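Weketside Hall Seating Project: Progress Report to the Mokoena Fund
September 10, 2022

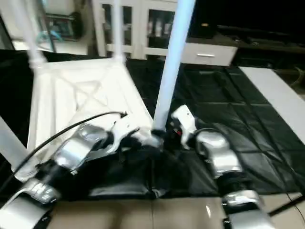

We said in July that we would report on the chairs before asking for the second payment, so this report is mostly about chairs.

The grant paid for replacement seating in the main hall and a check of the old stock. Of the $2,439 awarded, $1,963 has been spent. The supplier, Pukis, delivered 34 white plastic chairs and described them as suitable for daily public use. We have our doubts. The legs are the weak point on any molded chair, and the ribs under the seat tell you very little about how the joint will hold up after a winter of being dragged across a hard floor.

Three chairs have been set aside already because they rock. Pukis says this is within tolerance and blames our floor. We moved the same chairs to the side room and they rocked there too. A replacement has been promised in writing, but we would not count on a date.

The fund asked whether the new chairs have increased attendance. We can't show that they have. Numbers are up a little on the spring, but the heating was also repaired, and we would be wary of crediting the furniture.

Vustau has quoted for rubber feet. The price looks reasonable, although the quote leaves out fitting and the sample feet came off in a day. We are asking for a second sample before ordering.

Still to do: finish checking the old stock, settle the replacements, and decide on the feet. We ask that the remaining money be held over until then.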